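Chapter 7
What the Planner Doesn't Know

A motion planner answers a narrow question: given a start, a goal and a model of the obstacles, is there a path between them? It says nothing about whether the goal was worth reaching. Students tend to forget this after their first clean run, and vendors seem happy to help them forget.

Take a task that sounds trivial. Pick up a shoe and set it on a stand. In the planner's terms the shoe becomes a pose, six numbers, along with a list of grasps. Those numbers come from a perception module that has opinions of its own about where the toe is. If it mixes up toe and heel, the planner will carry the mistake to the stand along a smooth, collision-free path.

Black leather makes a good test of such claims. It shines under ceiling lights, it creases, and from some angles the collar is a dark hole that a depth sensor may not fill in. A shoe on its side also needs a different grasp from one standing on its sole, so a single stored grasp won't do.

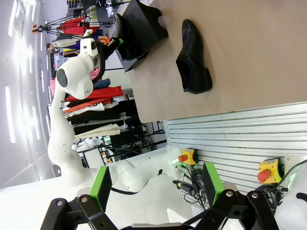
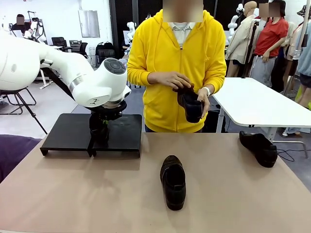
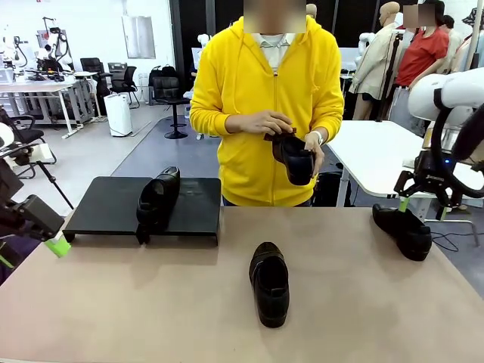 Shoe handling with a low black stand, seen from the wrist in the first view and from outside the workspace in the other two.

7.1 Reading a success rate

Suppose a report on a planner called Collet states that it found a valid path in 1000 queries out of 1000. Before being impressed, ask what counted as a query. If every goal was sampled from poses already known to be reachable, the figure tells you very little - the hard cases were removed before the test began.

Ingeborg Camenzind's notes on the Hidby trials are more useful. She logged 336 attempts and split the failures by the module that caused them. Of the failures, 71 began in pose estimation and only 3 in path search. Most of the team's effort that May had gone into path search.

One log doesn't settle the matter for every system. The split depends on the objects, the cameras and how failures get labeled, and labels are often assigned by people who wrote one of the modules. Keep that in mind when you reach the exercises.

7.2 Goals as guesses

We will treat a goal pose as an estimate with an error attached. Section 7.3 shows how to pass that error to the planner, and what it costs in search time.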